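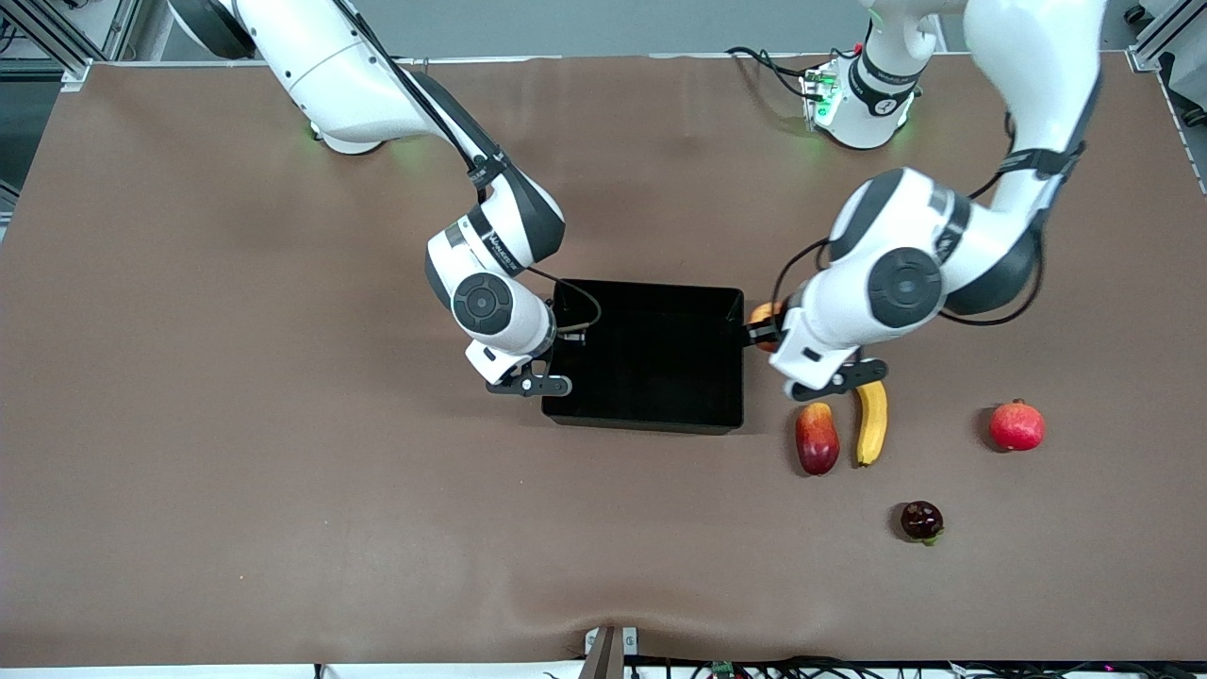

One reviewer of the December trial notes asked why a stop with fruit still held in the gripper should be counted as a failure at all, given that nothing was dropped and nothing was bruised. The answer depends on what the stop was for. A stop called by an operator is normal. The stops reported in this section were called by the arm's own force limit, and they left the cell waiting for a person.

**Figure 3.** Fruit packing with two arms and a black bin. The robot's left arm holds a fruit at the bin's right rim; the gripper of the right arm is open and empty.

### 4.2 Rim contact faults

We ran 1479 placing attempts with the Sovix controller. Of these, 233 ended in a protective stop. In 80 of the stops the log shows a sideways load at the wrist before the fingers had been told to open, and we class these as rim contact faults. The rest were spread over missed grasps, lost tracking and timeouts, and are covered in Section 4.3.

The fault has a simple cause. The Plustarer planner treats the bin as a box with fixed walls and checks the fingers against it, but it does not check the held item. A round fruit sticks out beyond the fingertips by an amount that changes with each grasp. When the arm comes in low from the side, the fingers clear the wall and the fruit does not. The force then builds until the limit is reached.

Raising the limit made matters worse. The arm pushed on, the bin shifted, and the next few placements were planned against a wall that was no longer there. We went back to the original setting after one session.

Recovery was also poor. After a stop the gripper stays shut, which protects the item but means the arm cannot back away by itself while the wrist is loaded. An operator had to enter the cell and free it by hand. Under the Lynch site rules both arms must be powered down first, so a fault on one arm halted the other too.

For the next series we added a clearance of 100 mm above the rim before any sideways move.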